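The Long Road to the Winter Parcel

Every December, the town of Flurnolton sends food to its older residents. The custom began as a church collection and passed to the municipal welfare office, which still keeps the first ledger in a glass case by the stairs. Last winter 300 households received a parcel. Of these, 137 were in the outlying district of Tokby, where the last grocery store closed and the bus now runs only twice a day.

The program is directed by Brynhildur Juhl, who came to the welfare office from the regional hospital. Under her leadership the parcel has changed considerably. Earlier lists relied on canned soup, sugar and coffee, and were drawn up with little reference to the people who would eat the contents. Recipients are now asked each fall what they cook, what they can chew, and whether they are able to open a jar without help.

"We had been sending flour to people who no longer baked," Ms. Juhl said. "They were too polite to tell us."

The answers led to smaller portions and more food that can be eaten without cooking. They also led to a dispute over cost. Small packages are more expensive by weight, and the town council asked the office to explain the increase in its budget. The matter was settled after a hearing on a Wednesday evening, at which 27 residents spoke. The council approved the new list for a period of 2 years.

Supplies are bought through Rampersad, a wholesale firm with a warehouse on the harbor road. The firm delivers in bulk, and the orders are divided by household according to the fall survey. 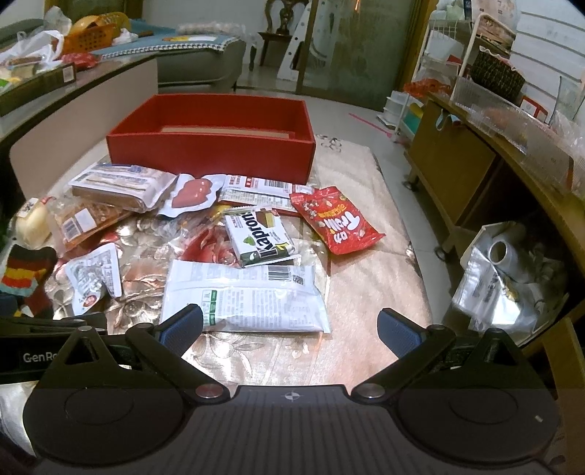

Delivery remains the most difficult part of the work. The roads beyond Tokby are narrow and are cleared late after snow, and drivers are instructed to telephone before setting out. Each driver also carries a short form on which to note a broken heater, an unlit porch or any request for a visit from a nurse. The office regards these forms as equal in value to the food itself.

The neighboring town of Tiltia has asked to join the program next winter. Talks between the two councils have begun, and a decision on shared funding is expected before the fall survey is mailed.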